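一个杯子放在哪里

我学中文已经很多年，但是写文章还是慢。请读的人原谅我用词有时候不准。我想写的是一件很小的事情：杯子洗完以后，放在哪里。

我搬到现在的房子以后，厨房变小了。以前的厨房有一个很长的台子，洗完的东西随便放，第二天再收。现在不可以。水槽的右边只有一块窄窄的地方，放了砧板，就不能放盘子；放了盘子，就不能放杯子。第一个星期我每天都在移动东西，好像在玩小时候那种推方块的游戏，只有一个空格，要推很多次才能把一块推到对的位置。

我的第一个办法是用毛巾。把一条厚毛巾铺在台面上，杯子倒过来扣在上面。我的母亲一辈子都是这样做的，所以我没有想过还有别的方法。可是杯口贴着毛巾，里面的水汽出不去，早上拿起来，杯子里面还有一层雾。毛巾也一直是潮的，到了七月，味道就来了。我每天换毛巾，后来觉得很累，洗衣服的次数比以前多了一倍。

第二个办法是买一个塑料的沥水盘，牌子叫 Hostard，下面有接水的槽。这个东西不坏，但是它太深，杯子放进去就看不见了，拿的时候要把手伸到底。而且槽里的水要记得倒。我常常不记得。有一次我出门几天，回来的时候槽底有一圈滑滑的东西，我不想在这里详细地写。

然后我才开始看铁丝做的架子。说“看”，是因为我看了很久才买。我这个人买小东西比买大东西还慢。买桌子我一个下午就决定了，买架子我用了两个多星期。我在本子上写下来我要什么：要通风，要能看见杯子，要轻，拿起来就可以擦下面的桌子。颜色我想要白的，因为白的容易看出脏。我的朋友觉得这个理由很奇怪，他们买东西都想要不容易看出脏的颜色。

最后我在一家叫 Zellcombe 的小店里找到了。那家店卖的东西很杂，有蜡烛，有钉子，有园艺手套，架子放在最下面一层，上面有灰。我蹲下来看了一会儿，店里的人也没有来问我，我很感谢。我把架子拿回家，先用热水洗了，再擦干，晚上就开始用。

用了一段时间，我有一些小的心得，想写下来。

首先是正放还是倒放的问题。我以前以为倒放是唯一正确的。水往下流，这个道理小孩子也懂。但是我后来发现，如果杯子已经用布擦过，正着放也很好。正着放的杯子站得稳，伸手就可以拿去倒水。所以我现在分成两种：刚洗的，倒着；擦过的，正着。家里来客人的时候，客人分不清楚，会把两种放在一起，这个也没有关系，我晚上再分一次。
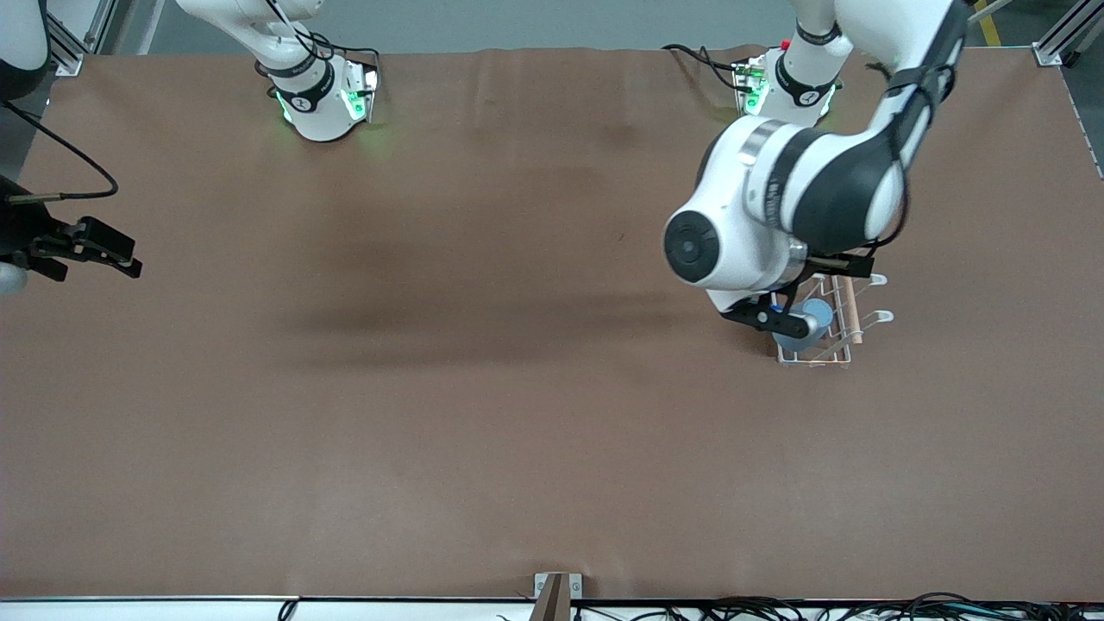
其次是轻的杯子和重的杯子。我有几个陶瓷的杯子，是从老家带来的，很重，放在哪里都不会动。塑料的杯子就不一样，很轻，手碰一下就歪了，歪了就倒，倒了就滚。在光光的台面上，一个塑料杯可以滚到很远的地方去，有一次滚到了冰箱旁边，我听见声音，但是找了半天。放在铁丝架子里面，四周有东西挡着，它就滚不出去了。所以我的规则是：重的可以放在外面，轻的一定放在架子里。

放的动作也有一点讲究。我以前习惯从上面松手，让杯子自己掉下去，虽然只有一点点高，但是会响，轻的杯子还会跳起来。现在我会拿着杯子一直到它碰到架子的底，感觉到它站住了，再把手放开。这样慢一点，可是没有声音。早上别人还在睡觉的时候，这个很重要。我住的楼墙很薄，隔壁打喷嚏我都听得见，想来我放杯子他们也听得见。

再说架子下面的那一面。铁丝架子的缺点是水直接滴到桌上。如果你的桌子是木头的，时间长了会有印子。我试过在下面垫报纸，不好，纸会粘在桌上。也试过垫一张大的软垫，可以卷起来的那种，Presis 牌的。它的问题是不平，卷过以后总有几道皱，要用手压很久。不过有点皱也不影响用，架子放上去还是稳的。我现在就是这样，垫子大概每个周末拿到浴室冲一次，挂在门上等它干。

有一位读者以前给我留言，问为什么不干脆把杯子擦干以后直接放进柜子。这个问题很好，我想了一下。我觉得常常用的东西不应该放进柜子。我一天喝很多次水，如果每次都要开门、拿杯子、关门，我就会懒，然后就把用过的杯子留在桌上，下一次再拿一个新的。到了晚上桌上全是杯子。杯子在架子里，在眼睛看得见的地方，我就总是用同一个，用完冲一下，再放回去。柜子里留给客人用的，和过节才拿出来的那几个。

我母亲来住的时候，看了看我的架子，没有说好，也没有说不好。第二天早上我起来，发现她在架子旁边铺了一条毛巾，她的杯子倒扣在上面。我就让它那样放着。她住了多久，那条毛巾就铺了多久，她走了以后我才收起来洗。我当时想，每个人洗完杯子以后手会自己去一个地方，那个地方是很早以前就决定的，很难改。

说到颜色，我还想多写几句。我原来的杯子都是透明的玻璃，好看，但是碎得太快，一年要碎好几个。后来我在家里多半用塑料的，浅颜色的，因为茶的痕迹一看就知道。洗的时候用小苏打，放一点点水变成糊，用手指在里面转，茶的颜色就下去了。不要用硬的刷子，刷过的地方会变毛，以后脏东西更容易留在那里。这是我自己犯过的错误。我有一个杯子，里面现在是雾雾的，再也洗不亮了，我拿它来放牙刷。

网上还有人推荐挂在墙上的架子，有一个叫 Quiambao 的样子很漂亮，可以折起来。我没有买。租的房子不可以在墙上打洞，用胶粘的我又不放心，总觉得半夜会掉下来。如果有人用过，可以告诉我粘得牢不牢，墙是瓷砖还是刷的漆，也请写一下。

下次我想写锅盖。锅盖比杯子难得多，我到现在还没有找到满意的办法，它们现在都站在烤箱和墙中间的缝里，每次拿一个，别的就一起倒下来。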